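Chapter 8
How a Leaf Becomes a Fossil

I found my first fossil by sitting on it. I was 14, tired and hungry, halfway up the quarry road at Melldale, and the slab of shale I'd picked for a seat had a fern pressed into it, every little leaflet sharp enough to draw. I carried it home in my sweater and I still have it (the sweater didn't make it).

What bothered me then is what this chapter is all about. Leaves rot. You've raked enough of them to know that. So how does one last for 200 million years?

The short answer is mud, and quickly. A leaf that drops into a still lake sinks to the bottom, where there may be almost no oxygen. Fine silt settles over it, then more silt, and the weight squeezes out the water. What stays behind is a thin dark film of carbon, and we call that a compression fossil. If the film goes too and only the shape is left, it's an impression. My fern is a bit of both!

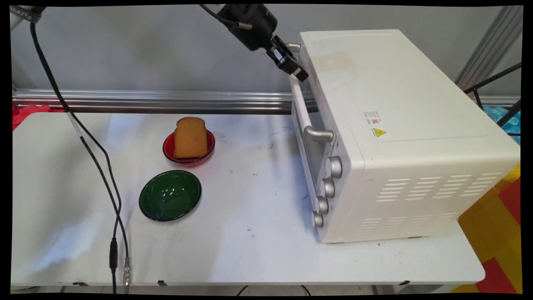
Heat matters as much as pressure, and students tend to get it muddled. Buried rock warms up slowly as it goes deeper, and the plant tissue in it loses water first, then its gases, until mostly carbon remains. Think of a countertop toaster oven with a row of knobs down the front - you can pick your setting and go, but a sinking lake bed has only depth and time to work with. Cook the layer too much and the fine veins vanish. The shales at Hafstein went that way, and I spent 20 days there one July splitting rock for a handful of gray smears.

The beds at Drorkside stayed shallow and cool, so we'll begin with those. Keep a hand lens nearby for the first section, and look at the leaf edges before you look at anything else.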